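Subject: Re: [wirka-list] Small yellow flowers indoors over winter?

On an evening in November, Corentin Marchal wrote:

> Hello all,
>
> I've got the winter plant swap to sort out again and I'd like more
> flowering things on the tables this time. Last year was nearly all
> spider plants and I took four of them home myself. What do people
> grow that will flower in a dull room, in a small pot, without much
> fuss? Yellow would be lovely. Also, has anyone had luck with
> kalanchoes a second year running? Mine go leggy and sulk.
>
> Corentin

Corentin, yes, yes and yes! Kalanchoes will flower again, and I've had one going so long that it has moved house with me. I'll put down what I do, and others can tell me where I'm wrong (Stustitz people, I know you have opinions about feeding).

1. Light, or the lack of it

This is the bit most people miss. A kalanchoe sets its buds when the nights are long, and a lamp left on in the evening is enough to put it off. Mine goes into the cupboard under the stairs at five in the afternoon and comes out at breakfast, every day for six weeks. It's a nuisance and I forget now and then, but the buds do come. After that it can live wherever you like. A small pot of yellow flowers at the far end of a white table cheers me up more than a big bunch from the shop.

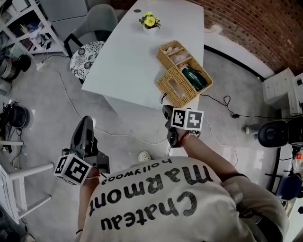
2. Water

Much less than you think! I let the compost dry right out, then give it a proper soak in the sink and let it drain. If the pot stands inside another pot, tip out whatever has gathered at the bottom. I lost a beautiful one called Nonine (a neighbour's name for it, not a proper variety as far as I know) by being kind to it with a jug.

3. Cutting back

As for the legginess, be brave. Once the flowers have gone brown, take the stems down to a pair of good fat leaves and stand the plant somewhere bright. The bits you cut off will root if you leave them on a saucer for 2 days and then push them into gritty compost. I did 9 last spring and every one took, so I can bring a tray of babies to the swap if there's room.

4. Bugs

Look under the leaves and down where they join the stem. Mealybugs look like specks of cotton wool and they love a kalanchoe. I dab them with a cotton bud dipped in surgical spirit, then wipe the leaf with a damp tissue and have another look a few days later.

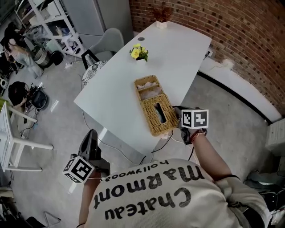 Keep doing that for a month even if you think you've won, as the young ones are tiny and they hide. And please, everyone, check your plants before the swap! I'd hate us all to go home with the same lodgers.

For other yellow things, I'd try a little primrose if the room is cool. They hate a radiator, but on a chilly landing they go on and on. Winter jasmine is gorgeous cut and brought in while it's still in bud, though I've never kept it happy in a pot.

Has anyone on the list tried growing kalanchoes from seed? I'm told it's like sowing dust. I'd love to have a go after Christmas if somebody will split a packet with me.

Corentin, put me down for a table, and I can come early to help carry.

Gianni Caruso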